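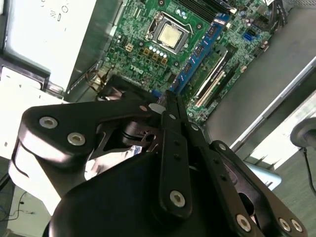

Photo: Pumbridge Refurbished

Bench PC, Dell board, lid off
Sold as an open unit for parts, practice or a second career

Stock line: Hemmin bench range
Condition: used, and not shy about it
Price: $200
Availability: 2 in store, pickup or post

We sell plenty of computers with the lid on. They look tidy, they sit under a desk and you never think about them again. This one is for people who would like to think about them quite a lot, preferably with a screwdriver in hand and a cup of tea parked well out of elbow range.

It's a desktop computer built around a green Dell motherboard, sold open. The processor is in its socket under the metal retention frame, with the hinged lever alongside. The top of the chip is bare, so it will want thermal paste and a cooler fitted before you do anything ambitious like turning it on. Please read that sentence twice. We have had returns.

What you get

Case with metal drive bay and white plastic panelling
Dell motherboard
Processor, seated in socket
Memory module, the blue one
Internal cabling, in the traditional arrangement (a tangle)

What you don't get

Keyboard, mouse or monitor
An operating system
A hard drive, unless you add one at checkout
A warranty on anything you've dropped

Who buys these

TAFE students, mostly, and parents of the sort of twelve-year-old who has already been through the toaster. A board this size is a kind place to learn. The memory stick is easy to spot, the socket isn't buried under anything, and the capacitors stand up in a row where you can check their silver tops for bulging without a torch in your teeth. After that you get home builders who need a board to match the one they've just cooked, and a steady trickle of people who say it's for the shed and won't be drawn further.

It isn't a gaming machine. You may put coloured lights in it if you like, and it will then be an old office computer with coloured lights in it.

Fitting a cooler

Use one that suits the socket and mounting holes on the Dell board. Plenty of generic coolers don't, whatever the box says, and Dell has its own ideas about where screws should go. Clean the heat spreader with isopropyl alcohol and a lint-free cloth. A blob of paste the size of a pea is enough. People who ice it like a lamington end up with paste in the socket, and we can't help you there except with sympathy and the sale of another board.

Our Lundum low-profile cooler is $6 more than the cheap one and comes with instructions in actual sentences. We'd get that.

Cables

The thin brown and yellow wires are nothing to be frightened of, but take a photo on your phone before you unplug any of them. Everyone believes they'll remember. The black bundle can be tied out of the way with a couple of reusable straps, sold at the counter next to the batteries. Don't pull a plug by its wires. Hold the connector, wiggle, swear softly, try again.

Add to your order

Lundum low-profile cooler and paste
Eteck 400 W power supply, for those who don't trust a second-hand one
Eteck anti-static wrist strap, unflattering but worth it
Hemmin screw tray, magnetic, so that you finish with the same number of screws you started with

Postage and pickup

We post Australia-wide, double-boxed, with foam packed around the case and a note on the outside that couriers treat as a dare. If you can collect, please do. The Pumbridge shop has parking at the back, past the tyre place, and you're welcome to look inside the unit before you pay, which doesn't take long given there's no lid to remove.

Returns

You have until the end of February on anything bought over Christmas, provided it comes back with all its pieces and in roughly the shape it left. Processors with bent contacts underneath are considered yours. So is anything that smells of smoke.

Not sure whether a part will fit? Ring the shop with the model number off your own machine. "The black one" narrows it down less than you'd hope.

Page updated December 24, 2019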